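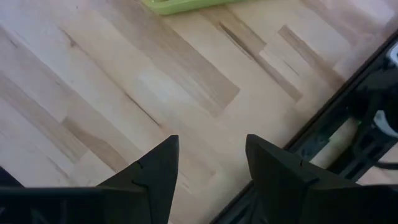

Amley Robotics – Demonstration Recording Team
Pre-session check, table rig
Checked by: Haruna Fujimoto
Date: 2025-01-13

1. Wrist camera view – OK
Both fingertips in shot with plenty of tabletop between them. The bright patch on the wood is faint, so I've left the lamps alone.

2. Gripper fingers – OK, but watch
A few small crack-like marks on the inside of the left finger. I gave it a good wiggle and it feels solid! Please look again after 40 episodes and swap the pair if they've grown.

3. Arm clamps – OK
Tightened all of them with the long key (it lives in the Porken drawer now, please put it back).

4. Tabletop – needs doing
Clear anything that isn't part of the task before you press record. Stray bits end up in every episode and the policy will happily learn from them.

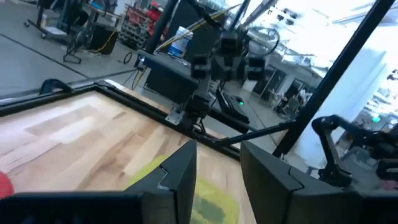

Item 5: green piece between the fingers, left wrist view.

5. Start position – OK
Move the green piece a little each time, and turn it too. Last October we had 40 episodes with it in nearly the same spot and had to bin the lot.

6. Cables and floor – needs doing
There's a coiled black cable on the floor and a yellow one by the black case. Shiferaw bay has spare hooks.

7. Emergency stop – OK
Pressed it 2 times, arms stopped both times.

Open: items 4 and 6. Initial here when done: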